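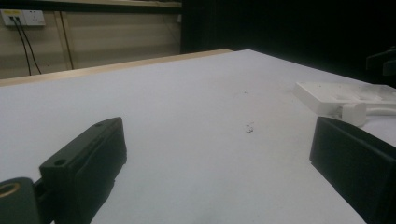
Ritva Pitkänen wrote back after the first version of this guide to say that the desk went up without a hitch but the memory presets were lost every time the power dropped, and could we please stop calling them permanent. Fair. The word is gone from this version.

4. Setting the height presets (Dralico sit-stand frame, two-button and four-button handsets)

Before you start: the box says setup takes 2 minutes. Allow 30 if you have never done it.

4.1 Plug in the control box. The handset should show a number. If it shows three dashes, go to 4.6.

4.2 Hold the down arrow until the desk stops by itself. Let go, then hold it again until the desk dips slightly and comes back up. This is the reset. The leaflet treats it as optional. We have yet to see a frame keep its presets without it.

4.3 Sit the way you really sit, shoes on. Raise the top until your forearms are level. Ignore the height chart on the Fondum website, which seems to assume everyone owns the same chair.

4.4 Press M, then 1. The display blinks once. No blink means nothing was saved, whatever the beep suggests.

4.5 Stand up and repeat with M, then 2.
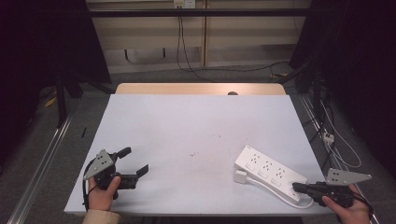

4.6 Three dashes mean the two legs disagree about how high they are. Unplug the control box, wait 90 seconds, plug it in and do 4.2 again. If the dashes come back, check the leg cables at both ends.

CAUTION: Keep drawers, windowsills and knees clear of the top while it moves. Anti-collision is advertised as standard. In our tests it stopped for a filing cabinet and kept going for a cardboard box, so don't count on it.

CAUTION: Don't lift the desk by the crossbar with the top attached.

Note: Error 993 is not in the printed leaflet. Nghĩa Triệu got it on a Mészáros control box wired to Dralico legs, and it cleared once the matching box was fitted. The seller describes the two as compatible. We would not mix them.

Note: The child lock (hold M until the display shows a bar) also blocks the reset in 4.2. Turn it off first.

4.7 Run the desk between both presets with nothing on it, then again with your usual load. If the heights have drifted, save them again.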